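From the Parts Bench: push buttons, round two
Fleltstead Workshop Newsletter, 10 May 2024

Well, I said last time I'd get to the control buttons before summer, and I finally did! The old Galeck cabinet had been swallowing them for years (every panel we ever stripped, somebody tossed the good ones in the bottom drawer and shut it fast), and when I pulled that drawer all the way out I had 48 of them in my lap, plus a sandwich bag of legend plates that I'm saving for another day.

My plan was to do it by color, reds first, since those are what people come asking for. I like to get them out on a table with some elbow room before I decide anything, because a mushroom head in a drawer looks like every other mushroom head in a drawer. Spread them out and you start seeing which contact blocks match and which ones came off some other family entirely.

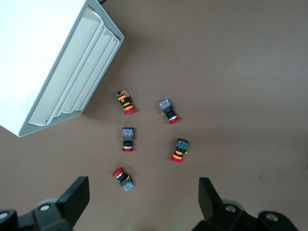

The rule I settled on for the reds is pretty simple. Check that the cap is tight, work it a few times with your thumb, then put a meter across the contacts with the button out and again with it in. Write NC or NO on a bit of masking tape and stick it on the body. If the block is a different make from the head, leave them together anyway if they seat properly – I've split up too many happy pairs over the years and then spent an evening hunting for the other half.

Five of the 48 went straight in the scrap bucket. Cracked collars, mostly, and one that somebody had glued (why?). The rest are going in the shallow Lauritsen drawers by the window, reds on the left.

Then I got to the greens and everything else, and my nice tidy system fell apart a little. Greens are easy enough, they're start buttons and they go with the start buttons. But what do you do with the square ones? And do you sort by cap, or by block? I went back and forth on that for most of an afternoon and drank far too much coffee.

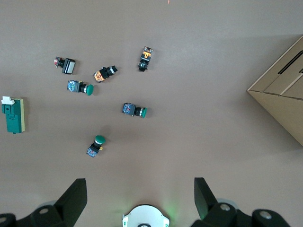

Cedard wrote in to say that sorting by cap color is fine until you need a spare contact block in a hurry, and that the blocks ought to have a drawer of their own, with the heads kept by hole size. Fair point, and I may well end up doing it that way. For now it's caps, and the drawer labels are in pencil.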